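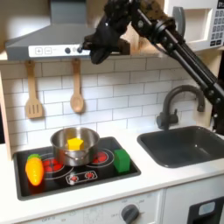 Setting up the kitchen task for a club night takes longer than most new members expect, so start at least an hour before everyone turns up. These steps are the ones we use at the Saltwood robotics club for the pick-and-place unit, Thursday evenings, beginner group. For the first session keep the props few. A steel pot at the back of the stovetop, a yellow foam block in the pot, a green block standing to the right of it and the toy carrot on the left is plenty. Leave the sink empty for now, as it gets used in week three.

What you need

The play kitchen, the arm and hand, the prop tub, the Lashari control laptop, masking tape, a printed score sheet for each pair.

1. Park the arm

Bring the arm to its rest pose before anyone reaches into the kitchen. Press the stop button and check the light on the base is red. Students place props only while it is red. This applies to helpers too.

2. Mark the start positions

Put a small piece of tape under each prop and write the prop's first letter on it. Pairs reset to the tape after every run. If a prop moves off its mark by more than a finger's width, reset it before scoring or the results won't compare.

3. Load the Girkico profile

Open the launcher and choose "kitchen beginner". This caps joint speed at 50 per cent. Don't raise it, even if a pair is finishing early – give them the harder layout instead. If the hand doesn't respond, close the launcher, wait for the fan to settle and open it again.

4. Do a dry run

With no props on the counter, drive the hand slowly over the stovetop and the sink. Watch the forearm near the faucet. New drivers look at the fingers and forget the rest of the arm, and the faucet is the first thing they hit. Go up, then across, then down.

5. Score the runs

Each pair gets 8 attempts. One driver, one recorder, then swap at the halfway point. The task is to lift the green block and put it in the sink. Score two points for a clean place, one if it lands in the sink but was dropped, none otherwise. Write down what went wrong as well as the number. "Thumb closed late" is useful, "missed" is not.

6. Save and pack up

Export the logs to the Nultent folder, named with the pair number. A full evening comes to roughly 126 files, so check the disk has room first. Park the arm, power off at the wall, then count the foam blocks back into the tub.

Next: Setting up the drawer task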